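4.2 What the checklists leave out

Most published guidance on bin-picking cells treats the bin as a given. The site rules we collected from Grenstead and Prollura run to 18 pages between them, and nearly all of that space goes to speed limits, fencing, stop buttons and who may hold the key. We have no quarrel with any of it. Our doubt concerns the short closing sections, where both documents ask the operator to confirm that the work area is "in good condition" and then say nothing about what good condition means.

A rule of this kind is easy to pass. In the log kept by Briem and Nørgaard, which covers 2,471 picks, the condition box was ticked before every session, including the ones they later threw out. The tick recorded that a person had reached that line of the form. Preltix, whose template both sites copied, suggests a recheck after every 200 picks, but the template gives no source for that number and we could not find one. It may be a sensible interval. It may also be a round figure that somebody liked.

The same problem turns up with cables. Each of the three documents says that cables should be "managed." One adds that they should be "tidy where possible," a phrase that no auditor could ever enforce. A useful rule would name the points that need to be looked at, the pose in which to look at them, and the amount of slack that is too much. Figure 3 shows a cell of the type these rules are meant to cover.
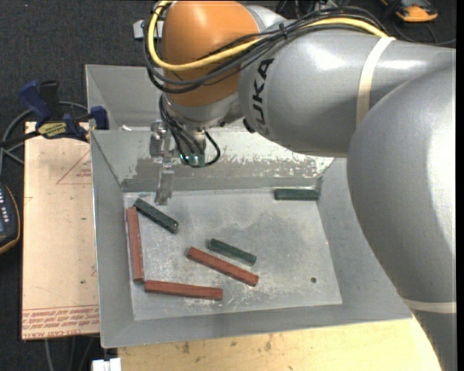

Figure 3. Robot arm over an open metal bin with six blocks, three green and three red.

Bin fixing is the item on which we would press hardest. A bin that shifts by a small amount can spoil a calibrated pick without setting off any alarm, and yet the checklists mention it only under "general housekeeping." The bin in Figure 3 has a bar clamp at its upper left edge, and an inspector working from any of the three documents would have no grounds to accept or reject that arrangement. They do not say how many clamps are enough, where they should sit, or whether a hand clamp counts as a fixing at all. Wear is treated no better. The far wall is flaked and the floor scratched, but a reader of the rules cannot tell whether this matters. Hrefna Nørgaard has argued that surface wear should be graded against reference photographs - a fair idea, though we have yet to see two raters agree on the middle grades.

We therefore do not report compliance scores for the three documents. A score would suggest that the items can be checked, and for at least 20 of them we do not believe they can.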